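Section 3: Setting Up Your Stock Locations in Skevico

Now for the fun part! Once your locations are in, searches, pick lists and recounts all start pulling from the same map of your stockroom, and the whole program comes alive.

Before you start, sign in with a manager account. Staff accounts can view locations but can't add them.

1. Open Settings, then Storage, then Locations.
2. Click New Location and type a short name. Letters and numbers both work, so A3 is fine and so is "Back wall left."
3. Choose a type: Shelf, Bin, Pallet or Floor.
4. Enter a capacity if you want one. The largest number a single bin accepts is 500.
5. Click Save. The new location shows up in the list on the left (no need to refresh!).

Note: Bins can sit inside shelves, but shelves can't sit inside bins. If you picked the wrong type, delete the location and add it again while it's still empty. 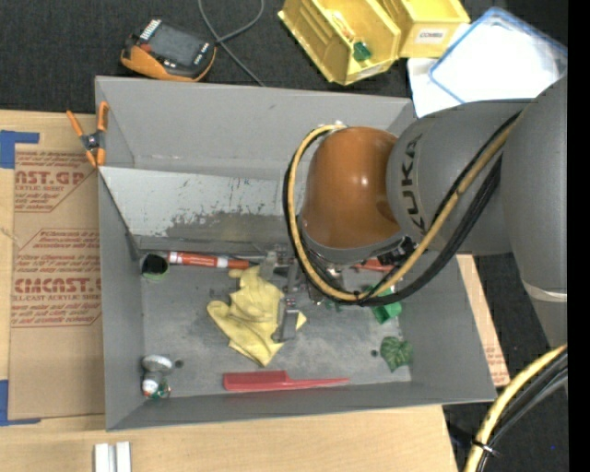
Figure 3. Open-topped bin, location type "Bin."

Got a long list already typed up? Use Import instead. Save your spreadsheet as a CSV file, drag it onto the Locations page and match up the columns. The sample file that comes with the program has 1,943 rows and makes a great practice run before you load your own.

Caution: Importing with Replace All switched on erases every location you've entered. Make a backup first under Settings, Backup.

6. Print your labels from the Labels tab. Trultuveck rolls are already in the paper size menu.
7. Scan one label to test it. The location name should pop up at the top of the page.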